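The Little Back Room, Continued

Thanks to everyone who wrote in after the last issue to ask how the small room is coming along. Slowly! I'd meant to have it done by now, but I got stuck on what to do with the long ledge on the back wall (books? plants? I've gone back and forth all month). For now I'm keeping the walls plain white and living with the electrical box up there, yellow label and all. 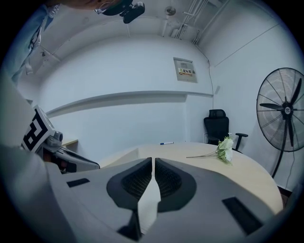

Gönül Taşdemir wrote to say that a ledge like that only collects dust, and that she'd put one trailing plant at the far end and leave the rest bare. I'm coming around to her side, Gönül, though I may sneak a few books in.

The table was the easy part. I wanted a round one so I'd stop bruising my hip on corners, and pale wood because the floor has so much going on already, all those browns and grays. I came in under my limit of 400 and I've been writing at it most mornings, notebook open, a flower or two lying there until I get around to finding a vase.

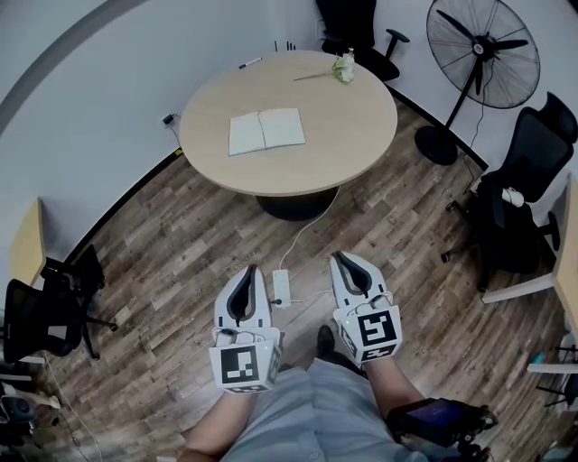
Cords are the next job. I can't stand stepping over a power strip, so I've ordered a floor cover from Ondalby and I'm hoping 30 inches will do it. The fan stays out through August at least, this room gets stuffy!

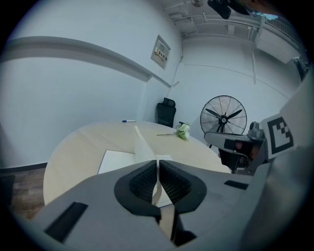
Paper, pen and flowers on the round table.

More next time, and please keep the ledge ideas coming.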